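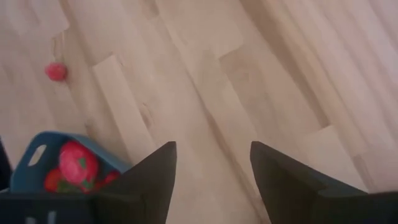 4. Clearing the floor and putting the set away

Use this section at the end of each play session and before you sweep or mop. It covers the Sirura play fruit and any plastic basket you keep it in. For first-time unpacking, see section 2.

Before you start

Choose a basket with a solid bottom and handle slots in the side walls. Check the rim and the slots for cracks or sharp edges. Leave room around the basket so that you can walk past it and children can reach in from any side.

Steps

1. Put the basket on the floor next to the play area. Do not put it on a rug edge or on a stair landing.

2. Pick up the large fruit first and lay it in the bottom of the basket. Strawberries can go in on their sides. Do not bend the green leaves to make them fit.

3. Pick up the small fruit by hand. A berry-size piece rolls easily and can end up well away from the rest, so check the open floor in every direction, then look under the sofa and along the baseboards.

4. Look across the floor from a low angle, with the light in front of you. Small pieces show up better this way on pale boards.

5. Compare what is in the basket with the parts list on the inside of the box lid.

6. Lift the basket with both hands, one at each handle slot. Do not drag it. Grit caught under the bottom can scratch the finish along the seams.

7. Store the basket on a low shelf, no more than 2 feet from the floor.

CAUTION: Choking hazard. Keep the small fruit away from children under 3. If younger children use the room, store the small pieces in a separate closed container.

CAUTION: Pieces left on a smooth floor can cause a fall. Clear the floor before you turn off the lights.

Note: Small fruit can slip out through a handle slot if the basket is tipped or filled too high. Keep the contents below the slots.

Cleaning

Wipe hard plastic pieces with a damp cloth and a drop of dish soap. Dry them before they go back in the basket. Soft pieces should be spot cleaned only and left to air dry for 8 hours. Do not use bleach.

Wipe the inside of the basket when you see dust or crumbs in the corners. On wood or laminate floors, wipe the bottom of the basket as well.

Missing pieces

Single pieces can be ordered from Holis. Give the set number, 2,679, and the name of the piece as it appears on the parts list. Small fruit is sold in packs of 2.

Section last revised Nov 7, 2023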